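Electrolytic capacitor (radial can type)

From the Stoltby Bench Wiki, the parts and small storage section

An electrolytic capacitor is a part that stores electric charge, using a very thin oxide layer on metal foil as the insulator. The common kind is a small cylinder with a printed plastic sleeve and two leads or pins at one end. Found in power supplies, amplifiers, radios, chargers, motor drives, nearly anything that plugs into a wall. Among hobbyists usually just "cap" or "can."

This article covers the can type as a loose part: how it is built, how to read it, how to sort and keep it. For circuit use see Smoothing and Filtering. For the small surface-mount kind see Chip Capacitors.

Construction

Two long strips of aluminum foil, paper between them, rolled up tight. The paper is soaked in a liquid or gel called the electrolyte. The roll goes into an aluminum can, the open end gets a rubber plug, and the edge of the can is crimped over the plug. A plastic sleeve is shrunk over the outside and carries the printing.

The oxide on one of the foils does the real work. It is grown at the factory by running current through the foil in a bath. Because the layer is so thin, a lot of capacitance fits in a small can. The price of this is polarity — the part has a plus side and a minus side and does not like being turned around.

Larger cans have a scored top, often a cross or a K shape. This is the vent. If pressure builds up inside, the score opens before the can bursts.

Markings

Printed on most sleeves:

Capacitance, in microfarads (µF, on older parts MF or MFD)
Rated voltage
Top temperature, most often 85 or 105 degrees C
Maker and series
A stripe down one side for the minus lead, on most radial parts

The stripe is the one to learn first. It is usually paler than the sleeve, sometimes with minus signs or arrows inside it. Some old axial parts mark the plus end instead, with a groove around the can. Check before soldering.

Sleeve color means little. Black, blue, green, brown, gray and gold are all in use and each maker picks its own. The Oberholzer parts list gives sleeve color in its own column, which helps when matching a drawer of mixed stock but says nothing on quality.

Print on dark sleeves is hard to read under a ceiling light. Tilt the can, or use a flashlight from the side. Rubbing with a thumb is a bad habit, some inks come off.

Handling

A charged can holds its charge after the power is gone, and big ones hold it for a long time. Treat any can pulled from equipment as charged. Discharge through a resistor, not a screwdriver, then check with a meter. Even a discharged one can creep back up a little by itself (see Dielectric Absorption), so large cans are stored with a resistor or a wire across the terminals.

Do not bend leads right at the rubber plug. Do not lift a part by one lead. Cans roll, so most people lay them down inside something with sides or stand them on the flat end.

Leaked electrolyte is sticky or crusty and eats copper. Wipe up, wash hands, throw out the part.

Sorting

Sorting is by value first, then voltage, then size. Some benches do voltage first, mostly where repair work is all power supplies. Either works as long as the labels agree. Mixed lots from surplus dealers come in a bag and get tipped into an open bin before anything else happens — straight onto the table is asking for lost parts.

The usual setup is a plain matte table top, one open bin, and the parts laid out singly beside it where the print can be read. A matte surface cuts glare. A bin in a bright color is easy to check for leftovers, a dark sleeve shows up right away against blue or yellow and disapears in a black tray.

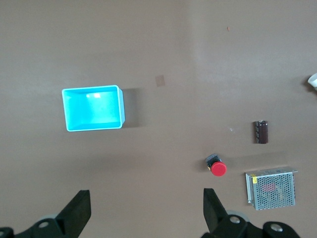
Bins and trays

Open rectangular bins in polypropylene are the standard. Rounded inside corners are better than sharp ones, small parts do not wedge and the bin wipes clean. Thin walls are fine for cans. Heavy stuff such as transformers wants a thicker wall.

The Rulora bin is the one most often named on this wiki. Inside length 185 mm, inside width 152 mm, height 83 mm, and it nests. There is no lid. The Prerkport tray is lower and has dividers, good for resistors, too shallow for tall cans standing up.

Labels go on the short wall, not the bottom. Paper labels lift after a year or so, printed tape holds better.

Storage life

Unused cans age. The oxide layer thins out with time and leakage current goes up. Two years on the shelf is normally no trouble. Past that, many people reform the part, meaning voltage is brought up slowly through a resistor untill the leakage settles. Old stock from the tube radio days often cannot be saved.

Keep cool and dry. Heat is the main enemy, both in use and in the drawer. No attics. Write the date code on the bin label if it can be read from the sleeve, oldest used first.

Signs of a bad part

Domed top or opened vent
Rubber plug pushed out
Crust or stain at the leads
Sleeve shrunk back or split (not always a fault, heat does it too)
Low reading on a capacitance meter
High ESR on an ESR meter, often with a normal capacitance reading

A can may look perfect and still be bad. Looks are only the first check.

Disposal

Small cans go with electronic scrap. Very old large ones, oil-filled types above all, may contain PCBs and need to go to a hazardous waste site. Never burn or puncture.

See also

Axial Capacitor
Bleeder Resistor
Date Codes
ESR Meter
Small Parts Bins

Page last edited 2020-06-12. Table of sleeve colors still missing, section on snap-in types to be split off.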